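Housekeeping Methods, Unit 8: Sorting and Resetting a Small Kitchen
Course notes, Ultstead Evening Program. Prepared by Volkan Tatlı.

8.1 Scope

This unit covers rooms in which cooking, snack storage and play share one floor area. Unit 7 dealt with closed storage, and its labeling rules still apply. Bring the Tovham worksheet to the session; it is used in 8.4.

8.2 Mixed containers

A mixed container holds items that belong in more than one place. The usual case is a basket or tub near the counter that takes in food packets, wrappers and small utensils. Packets and wrappers look alike when crumpled, so the contents cannot be judged from the top layer. A perforated plastic laundry basket is acceptable for dry goods in sealed packets. It is not acceptable for open food, as crumbs pass through the holes. 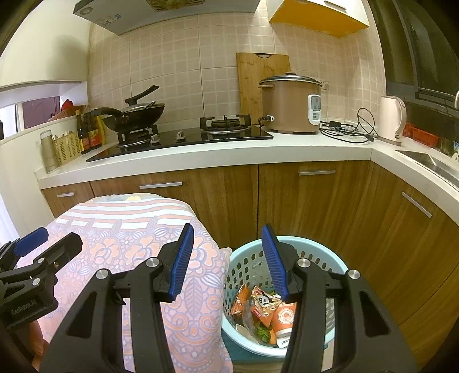 Should a mixed basket be emptied completely before sorting?
Empty it completely if it holds any opened food. If every packet on top is sealed, take items out one at a time and place each directly in its group, then check the bottom of the basket for crumbs.

Use four groups: sealed food, opened food, utensils, waste. Spoons go to the sink whether or not they look clean. Opened food is either moved to a lidded container or discarded; it does not go back in the basket. Allow 30 minutes for a basket of ordinary size.

8.3 Counter order

Work outward from the cooktop. Sauce bottles and the utensil holder stay within reach of the burners but clear of the pan supports. Rice cookers and kettles stay near an outlet. Gather slack cord behind the appliance and keep it away from the sink. A cutting board may be stored upright against the wall once dry.

Leave 60 centimeters of counter clear for preparation where the room allows it. In the Ntuli floor plan (worksheet, side two) this is possible only to one side of the sink.

8.4 Table surfaces and toy food

Toy food is sorted as a set. A cut vegetable is one item in several pieces, and the pieces are kept together until the set has been checked. Lay them out on the table before boxing. Patterned cloths make small pieces harder to find, so run a flat hand over the cloth as a final check.

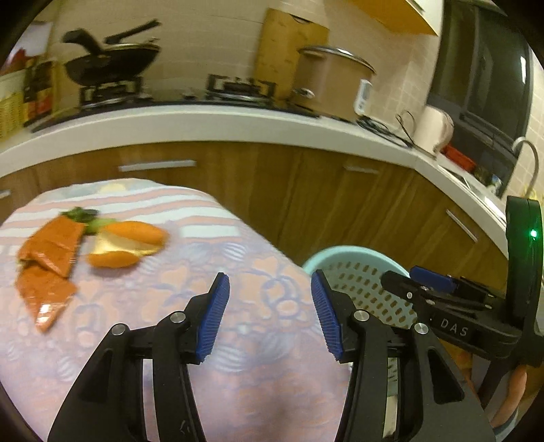

Leafy tops are packed last, on top of the rounded pieces, to prevent bending. Flat segments go along the side of the box. If a piece is missing, box the rest and write the name of the piece on the lid. Do not mix sets to fill a gap. The Kidalau inventory form has 66 lines, one per item; a cut vegetable takes a single line, with the piece count in the right-hand column.

Remove the cloth only after the table is clear. Fold it toward the center and shake it outdoors or over a bin.

8.5 For the next session

Complete side one of the worksheet for one container in your own kitchen. Record the four groups, the time taken and any item you could not place. Read 9.1 and 9.2.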